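구단 소식지 경기 운영 안내

버얼리 풋볼클럽 경기장 선수 등록 및 입장 관리 절차 변경
2023년 11월 2일

4월에 종료된 지난 시즌 운영 평가에 따라 이번 시즌 후반기부터 홈경기 당일 운영 절차 일부를 변경한다. 적용 대상은 1군과 19세 이하 팀의 모든 홈경기이며, 연습경기는 제외한다.

선수 명단 제출 마감은 킥오프 75분 전으로 앞당긴다. 명단에는 선발 11명과 교체 선수, 벤치에 앉는 코칭스태프를 모두 기재한다. 마감 이후의 변경은 워밍업 중 부상에 한해 인정하며, 팀 매니저가 대기심에게 서면으로 통보해야 한다. 구두 통보는 접수하지 않는다.

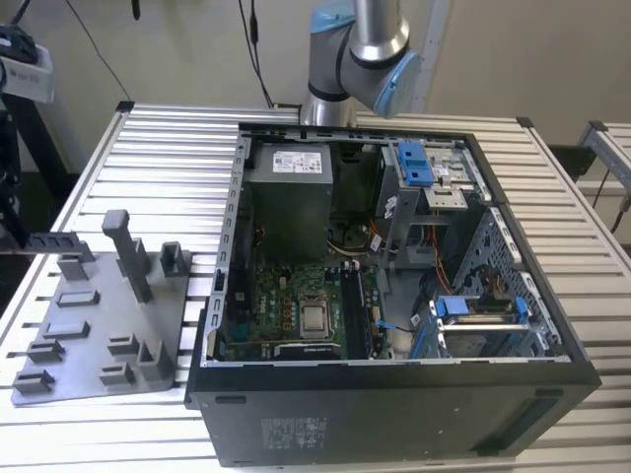
등번호는 시즌 개시 시점에 등록한 번호를 그대로 사용한다. 임대로 합류한 선수에게는 남은 번호 가운데 하나를 배정하고, 시즌 중 번호 교환은 허용하지 않는다. 19세 이하 선수가 1군 명단에 포함될 경우에는 1군용 번호를 별도로 부여한다.

원정 응원석은 동쪽 스탠드 북측 구역에 최대 800석을 배정한다. 우사리전의 경우 상대 구단의 사전 신청분이 219석에 그쳐, 잔여 좌석 중 완충 구역을 제외한 나머지는 홈 관중용으로 전환한다. 전환 좌석은 경기 2일 전부터 구단 매표소에서만 판매하며, 시즌권 소지자의 좌석 변경에는 사용할 수 없다. 비저전과 플레사드전의 배정 규모는 상대 구단의 신청이 마감된 뒤 확정한다.

입장 게이트는 킥오프 90분 전에 개방한다. 서쪽 게이트는 시즌권 전용, 남쪽 게이트는 당일권과 단체권 전용으로 구분한다. 16세 미만 관중은 성인 보호자와 같은 게이트로 입장해야 하며, 할인권 확인을 위해 생년월일이 기재된 증빙을 지참해야 한다. 재입장은 종전과 같이 허용하지 않는다.
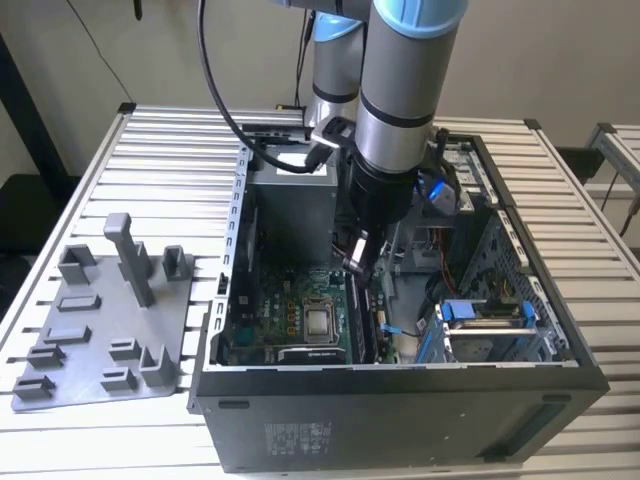 컴퓨터 본체 내부와 로봇 팔.

그라운드 점검은 경기 당일 오전에 1차, 명단 제출 직후에 2차로 실시한다. 1차 점검에서 배수 불량이 확인되면 주심 도착 전까지 골 에어리어와 터치라인 부근을 우선 정비한다. 경기 연기 여부는 주심이 결정하며, 구단은 결정 즉시 홈페이지와 매표소 게시판에 공지한다. 연기된 경기의 입장권은 재편성된 일정에 그대로 유효하다. 환불은 새 일정 공지 후 7일 이내에 신청해야 한다.

하프타임 중 그라운드 출입은 교체 선수와 잔디 관리 인원으로 제한한다. 교체 선수의 워밍업은 남측 골문 앞에서만 가능하고, 공은 팀당 6개까지 사용할 수 있다. 후반 시작 3분 전에는 모두 터치라인 밖으로 나와야 한다.

변경된 절차는 우사리전부터 적용한다. 단체 관람 신청서는 매표소에서 배부하며, 접수 마감은 각 경기 5일 전이다.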